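Rutilex Shelf Cell: Visitor Demonstration

Home / Products / Demonstration cells / Rutilex Shelf Cell

Order code: RX-811
Availability: on request
Bookings: Zindby demonstration hall, December sessions open

Overview

The Rutilex Shelf Cell is a single-arm station for picking and placing household goods at shelf height. It is supplied by Dalano and can be seen running at the Zindby open day. The cell is intended for buyers who want to judge reach, approach angle and clearance under domestic conditions before committing to an installation. It is shown first in simulation and then on the hall floor.

What the visit covers

A session lasts 60 minutes and is limited to 11 visitors. The first part takes place at the planning desk, where the operator loads a kitchen model and runs the shelf task on the screen. The second part is at the cell. Visitors may ask for a change of object position during either part. Changes to the arm mounting position can be made at the planning desk only.

Doors open at 9:30 a.m. Safety shoes are not required in the viewing area. Bags must be left at the front desk.

Planning software

All demonstration tasks are prepared in Melnyk, the planning package included with the cell. The base license contains 49 room layouts, kitchens among them. Cabinets, counters and shelves are treated as solid, and the planner rejects any path that passes through them. Room dimensions can be entered by hand or imported from a drawing. Imported drawings should be checked for missing wall thickness, a frequent cause of rejected paths near corners.

Bottles are the standard test load. They have narrow necks and tip easily, and the gripper has to come in over the top without touching the next item. Glass bottles are used at low speed only.
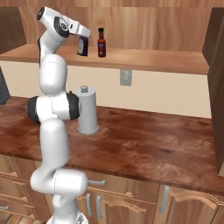

Shelf task in simulation: gripper over the dark purple bottle, sauce bottle to the right.

Included with the cell

Arm with base plate
Gripper and one spare set of finger pads
Controller and 811 cm cable set
Melnyk base license, one seat
Printed setup guide

Not included: shelving, cabinets, test goods, floor anchors.

Booking

Requests go through the Dalano sales desk. State the number of visitors and any shelf height you want tested. Drawings for import should arrive before the visit and must be in metric units.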